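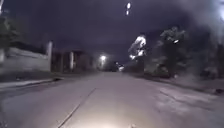 What the lamp budget has to cover

Our night runs in Skivcombe are done on streets like this one, with a kerb and a long pale wall on the left and rough grass on the right. The headlamp lights the patch of road directly ahead. I would like more reach before we go any further.

I've put £233 down for a second lamp and its bracket. Namer quoted for a better camera as well, at £2,787 with delivery, and that will have to wait until February at the earliest. Jafri are cheaper but want an order of five, and we need one.

Florêncio Louro thinks we should buy a spare battery first. He may be right. Two lamps will shorten each run, and it's a long walk back to Vurnthorpe with a flat robot on a trolley. I've added £50 for cables and fuses, which I forgot last year.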